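Jomero work hall reopens with new lights and longer hours

17 June 2022

The shared work hall on Gimell Street in Jomero is open again after a refit that took most of the spring. Zurus, the company that manages the building, let members back in this week and will open the doors to day visitors starting next month.

The hall has been used for hands-on work of one kind or another since the furniture showroom there closed. Members rent table space by the half day and share the tools, the chairs and the storage along the walls. Before the refit, the main complaints were about poor light in the back part of the room and the heat in summer. Both were at the top of the list when Zurus asked members last October what they wanted changed.

There were 116 replies. Most of them asked for better lighting over the tables, and a good number asked that the ceiling be left alone. Zurus had looked at putting in a dropped ceiling, which would have hidden the open metal framework and cut down on noise. Members did not want it, and the plan was dropped before any work was ordered. 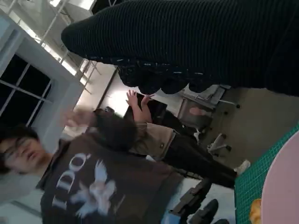
The framework has been cleaned and stays in view over the whole room. The walls and pillars were repainted white. The windows, with their thin white dividers, were repaired but not replaced, and two that had been stuck for years can be opened again. Zurus said new windows would have pushed the work well into the fall.

Office chairs on wheels are back, along with a lot of lighter plastic chairs on metal legs that can be carried from one table to another. Members had asked for a mix. People who sit at a screen for several hours want the office chairs, while those who work standing up and only sit now and then tend to take the plastic ones. There is no assigned seating, and chairs should be returned to the nearest table at the end of a session.

The tables were resurfaced by Tang, a local joinery firm that also built some of the original shelving. Tang planned to replace all of the tabletops but found that many could be sanded and sealed again, which left money over for smaller items. Part of it went to green cutting mats printed with a white grid. The old mats had worn through in places, and several had been cut up over the years for use as spacers and door stops.

The mats are meant to stay on the tables. They protect the new surface, and the printed lines and circles come in handy for setting things out in the same spot each time, whether that is a bowl, a cardboard part or a row of small pieces waiting for glue. Members may bring their own mats as well, as long as the shared ones are laid flat again afterward.

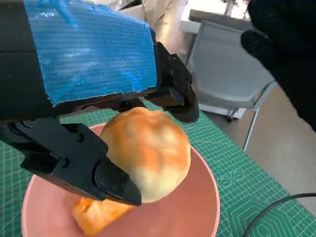
Storage has changed more than anything else. Small props and supplies used to be kept in one large cabinet by the door, and finding anything in it meant emptying half of a shelf onto the floor. They are now sorted into open bins by type, with bowls and dishes in one place, cloth in another and loose hardware in a third. Bins are labeled on the short side so that they can be read from the aisle. Anything left out on a table overnight will be put in a bin marked for unclaimed things and kept for 30 days.

Cables have been a sore point in the hall for a long time. The refit added outlets along the walls, but Zurus did not cut into the floor, and tables in the middle of the room still need extension cords. Members are asked to keep cords on the table side of the chairs and out of the walkways. A request for outlets hung from the ceiling frame is being looked at - it would need an electrical survey first, and no date has been set for one.

Food and drinks are still allowed at the tables, though lids are required on anything hot. The small kitchen corner has a new sink and counter. The refrigerator is the old one.

The lighting was the largest single cost apart from the tables. Hanging panels and long ceiling lights are now spread through the framework, and the switches are split into four sections. One end of the hall can be lit in the evening without turning on the rest. Air-conditioning equipment is mounted up in the framework too, where it takes no floor space.

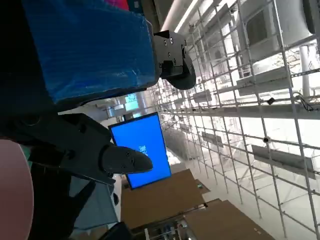
Zurus put the cost of paint, mats, bins and small repairs at 4,000 dollars. It did not give a total for the lights and tables, which are being paid off over several years together with work on two other buildings. Half-day rates will stay the same through October and will be reviewed after that.

Evening hours have been extended, and the hall now closes at 10 p.m. instead of 8 p.m. Groups that want several tables together should book a week ahead. Single tables can still be taken on the day if there is space.

The side entrance remains closed while the step outside is rebuilt. Until it is finished, large items should be brought in through the front doors before 9 a.m., when the street parking spaces are free for unloading. Members who left materials in the temporary store during the refit have until the end of the month to pick them up from the front desk.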